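Library on Cunetti Street drops late fees and opens on Saturdays

The small lending library on Cunetti Street will no longer ask its members to pay for books returned late. The change started on 23rd July, the same day the library opened its doors on a Saturday for the first time since the move from the old post office.

Members who already have a fee on their card do not need to do anything. The old amounts were removed from the system the evening before, and a card that was blocked because of a fee can be used again.

"We had families who stopped to come because of a small debt," said Salma Benmoussa, who has managed the library for four years. "The children wanted to read, the parents were ashamed, and the book stayed at home under a bed. We lost the reader and we lost the book also."

The idea was first discussed in March, when the library looked at its records and found 300 members who had not borrowed anything in a year. Many of them had a fee on the card, often a very small one. Letters were sent to all of them in four languages, and a part of them answered with questions about the new rules.

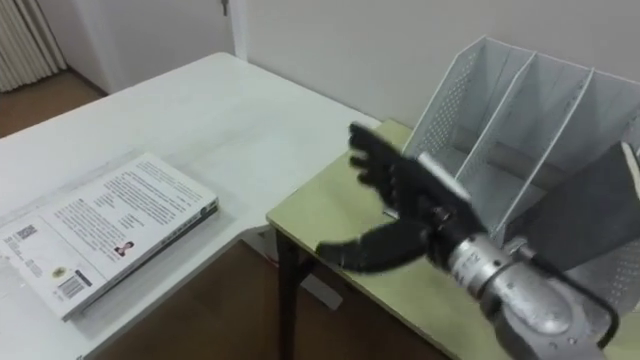 What happens if a book is never returned?

After 30 days the library sends a reminder, and after a second reminder the member is asked to bring the book back or to pay the price of a new copy. When the book comes home, the bill is canceled, even if a long time has passed.

The loan period itself stays the same for most books. New novels can be kept for two weeks and all other books for four. A loan can be made longer by telephone or at the desk, unless another reader is waiting for the same title. Magazines are still for reading inside only.

Not everybody in the neighborhood was in favor. Régis Maillard, a retired printer who borrows mostly history and travel, told the public meeting that he had always returned his books on time and did not understand why others should be excused. He said he fears that the popular titles will be away for months. Ms. Benmoussa answered that the limit of loans stays in place — a member with a late book cannot take a new one until it is back on the shelf.

"It is fair enough," Mr. Maillard said after the meeting. "I will wait and see. If I cannot get the second part of my series before winter, I will complain again."

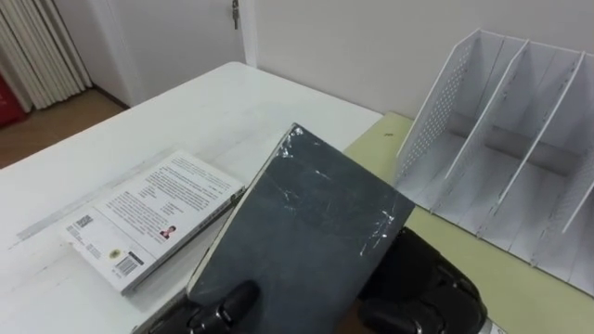 The money from late fees was never a big part of the budget, according to the library. It paid for the plastic covers and for a part of the tea at reading evenings. The covers will now be paid by Ceren, the stationery shop on the corner, which has agreed to give the material for two years. The Dela Peña bakery will bring pastry for the reading evenings, as it did already last winter.

The Saturday opening is from ten in the morning until two in the afternoon. To make it possible, the library will close earlier on Mondays, when there are few visitors after lunch. Hicham Shehata, who works at the desk, has taken most of the new shifts. He said that he expects many parents, and also people who work outside the town and come back too late on the other days.

On the first Saturday there was a line at the desk before eleven. Some visitors came only to return old books. One of them was Andor Gál, who brought a cookbook he had borrowed when his daughter was in primary school. She is now at the university. "I was sure they will be angry," he said. "The young man only said thank you and put it on the pile."

The library asks members who find old books at home to bring them during the summer, also when the cover is damaged or some pages are missing. Books that cannot be lent again will be offered at the autumn sale. 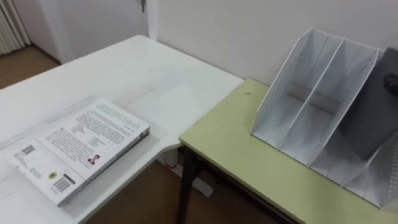
A thick paperback lying with its back cover up.

A reading group for adults will start again after the holidays, led by Essam El-Sayed. The first title is not chosen yet, and members can leave a suggestion in the box near the entrance. The bus from Clokum stops in front of the library, but passengers should check the times first — the Saturday service is shorter than on weekdays.

Membership is free for people who live or work in the town. New members need a document with their name and address. Children can have their own card when a parent signs the form.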